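Drerby Community Reuse Workshop
Progress report to the Bemik Fund: desktop refurbishment strand
Reporting officer: Reet Org
Grant manager: Derek Fairclough
Submitted 18th August

1. Purpose of this report

This report covers the second period of the grant, which began in January. It sets out the work carried out on donated desktop computers, the position against the agreed targets, the use of funds and the matters on which the Fund's guidance is requested. It should be read alongside the first report, which described the fitting out of the workshop at Khamphan House and the recruitment of trainees.

2. Background

The grant supports the collection, testing and repair of unwanted office desktops, and their onward supply to households and small organisations in Drerby and the neighbouring district of Trakudow. Machines that cannot be repaired economically are taken apart for usable parts. Trainees carry out the bench work under supervision and keep a written record for every machine they open.

3. Progress against targets

A total of 78 desktops were received in the period. All have been logged, given an inventory label and had their storage drives either wiped or removed for destruction. The target for intake has been met.

Fourteen trainees have enrolled, against a target of 14. Three have since left, one to take up paid employment and two for personal reasons. Their places have been offered to applicants on the waiting list and the induction session will be repeated in the autumn.

Supply of finished machines to households is behind schedule. The delay has two causes. The first is the condition of the donated stock, much of which came from a single office clearance and had been stored for a long period before collection. The second is a shortage of suitable processor coolers, discussed in section 5. Deliveries to Trakudow have begun, although on a smaller scale than was planned.

4. Working method

The bench procedure was revised during the period following comments from the supervisors. Each tower is now laid on its side with the panel removed and is inspected before any power is applied. The trainee checks the capacitors for swelling or leakage, looks for bent or damaged connectors and clears dust from the fan and vents. The findings are entered on the record sheet before any part is taken out.

Where a cooler is removed, the old thermal compound is cleaned from the processor and the cooler, and fresh compound is applied before the cooler goes back. The processor is left in its socket unless there is a reason to suspect a fault with it or with the socket contacts. This has reduced the handling of processors by less experienced trainees.

Memory is tested one module at a time. Drive cables are left attached at the board end where possible, as several early faults were traced to cables that had been refitted in a hurry. The supervisors report that the revised sheet takes longer to complete but that fewer machines are returned to the bench after final testing.

5. Parts and supplies

Spending on parts is within budget. Thermal compound, replacement coin cells and drive cables were bought in bulk at the start of the period and stocks remain adequate. Memory modules have been recovered from machines beyond repair, and no memory has had to be purchased.

Coolers remain the principal difficulty. A number of the office towers use mounting arrangements particular to their make, and general replacements do not fit them. Six coolers of the correct pattern were ordered in the period and three have been delivered. The supplier has given no firm date for the remainder. In the meantime the boards concerned are inspected and recorded as far as is possible without running them, and the machines are held on the shelves in order of receipt. 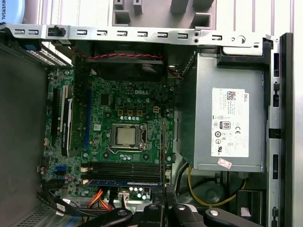
Can a desktop be switched on for testing while its processor cooler is off?

Trainees are instructed never to do so. A processor without a cooler can overheat very quickly, and although many will shut themselves down, the workshop does not rely on that protection. Power-on testing takes place only when the cooler has been fitted and its fan connected, where it has one of its own.

The same rule appears on the first page of the record sheet, and supervisors sign to confirm that it has been followed. No injuries have been reported in the period.

6. Training

Trainees now work through a set unit on the parts of a desktop motherboard before they are given a machine of their own. The unit covers the processor socket, memory slots, expansion slots, drive connectors and power connections. Attendance has been good on weekday mornings and weaker in the evening group, and it is proposed to move the evening session to an earlier hour.

A further unit on writing up faults in plain language is in preparation. Several record sheets in the early part of the period gave too little detail for another person to continue the work.

7. Finance

Expenditure is in line with the profile agreed in January, with an underspend on delivery costs arising from the slower supply of finished machines. Permission is sought to carry this underspend into the next period. A full statement has been sent separately to Mr Fairclough.

8. Next period

The priorities are to clear the machines waiting for coolers, to increase deliveries to Trakudow and to fill the vacant training places. The workshop will also approach a second supplier for coolers and will ask office donors to state the model of each machine before collection, so that those with unusual fittings can be identified in advance.

9. Decisions requested

The Fund is asked to note the progress made, to approve the carrying forward of the delivery underspend, and to confirm whether parts recovered from dismantled machines may be passed to other repair projects in Drerby once the workshop's own needs have been met.

Reet Org
Drerby Community Reuse Workshop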